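**Hollia hand gripper, build kit**

Page last changed 15th November. Kits ordered in October have the older trigger spring; see the note at the end.

The Hollia is a hand-held parallel gripper you put together yourself. You hold the grip, squeeze the trigger, and two padded jaws close toward each other. It has no motor and no battery. People build it to collect grasping data at home, to try out jaw shapes before cutting parts for an arm, or to teach linkages in a shared workshop. The design is by Lumturie Ristić and the kits are packed at the Wevport workshop.

## What's in the kit

- Grip shell, left and right halves, black
- Trigger and return spring
- Gray metal links, cut and deburred
- Pivot pins with round heads, plus spares
- Two jaw plates
- Blue textured pads, adhesive backed
- Camera bracket
- Bag of screws and washers
- Printed assembly sheet

The camera is not included. The bracket takes a standard tripod screw, so most small cameras will go on it.

## Tools you need

A small Phillips screwdriver, a 2 mm hex key, flat-nose pliers and a file. Thread locker is worth having. No soldering.

## Assembly

Lay the links out on the sheet before you pin anything. The left and right sets are mirror images and it is easy to build two lefts. Push the pins in from the camera side so the round heads face you when you look down the jaws. Each joint should swing under its own weight. If one binds, take it apart and file the hole a little. Don't force it, as the link will bend before the pin moves.

Fit the pads last. Wipe the jaw plates with alcohol, let them dry, and press each pad down for a full minute. Leave it overnight before you pick up anything heavy.

## Setting up a table

Any table will do. Fruit makes a good set of objects to begin with, as it comes in several sizes and skins and you can mix smooth pieces with wrinkled ones. Put them close together if you want to practice getting a jaw between neighbors, and spread them out if you only want clean pickups. A plate nearby gives you somewhere to place them.
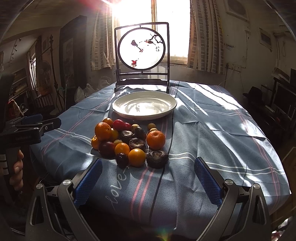 *Jaws open, fruit and mushroom-like pieces grouped in front of the plate.*

Watch the light. A bright window behind the table will wash out the far end of your video, and most cameras will darken the objects to make up for it. Lock the exposure on the objects, or turn the table so that the window is to one side.

A patterned cloth is fine for practice. For recordings you plan to compare, use the same cloth each time and tape the corners down.

## Care

Check the screws on the bracket every few sessions. Clean the pads with water and a drop of dish soap. Fruit juice left on them dries to a film and the texture stops gripping. Spare pads are sold in packs of 4.

## Variants

**Hollia** is the standard kit described on this page.

**Hollia Long** has longer jaw plates for reaching into bins. The links and pads are the same. It is slower to close and a bit heavier at the front.

## Note on older kits

The October spring is stiffer and tires the hand. Write to the Wevport workshop with your order number and we will mail the new one. Swapping it means removing 3 screws from the right half of the grip shell. Keep the trigger pointed down while you do it or the spring will jump out.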